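Kilta Fatura 2 Distortion Pedal

$396, power supply sold separately

The original Fatura had one knob and it was labeled MORE. We got letters. The Fatura 2 has five knobs, and four of them still mean more, but now you get to choose which part of your neighbors' evening to ruin first.

This is a high-gain pedal for people who play riffs. It has the tight, chugging low end you want for palm muting, and a midrange control that goes from scooped (1980s garage, bad haircut) to thick enough to get a solo over two drummers. The fifth knob is a noise gate. Leave it at noon and the hum goes away between notes. Turn it all the way up and so do the notes. 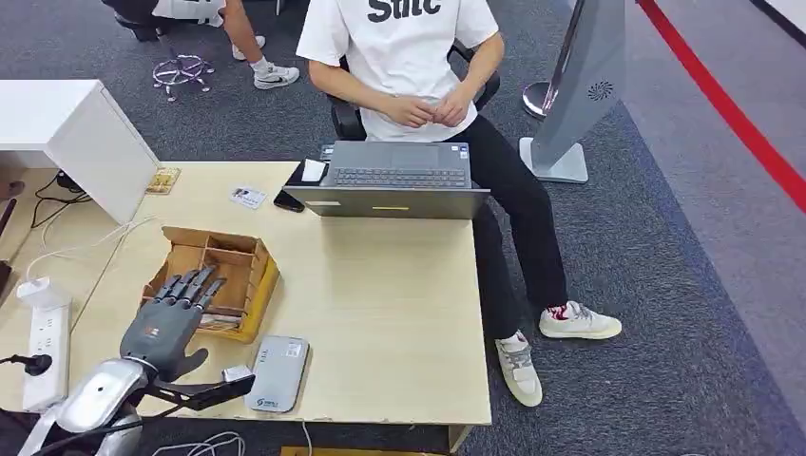

Into a clean amp it sounds huge. Into an amp that is already distorted it sounds like a furnace with opinions, and a few of our customers have made whole records that way. It also takes bass well — keep the blend low unless you want the singer to quit.

Controls: Gain, Low, Mid, High, Gate
Bypass: true bypass, soft-touch footswitch
Power: 9V DC, center negative, no battery option
Jacks: top mounted
Finish: black, or the other black

If you want the full rig, the Jakab bundle pairs the pedal with our Asex tube head and a matching cabinet for $2,295. The cabinet ships in its own box and you will need a friend with a decent back.

Orders placed before noon ship the same day. Returns are accepted within 30 days, knobs attached.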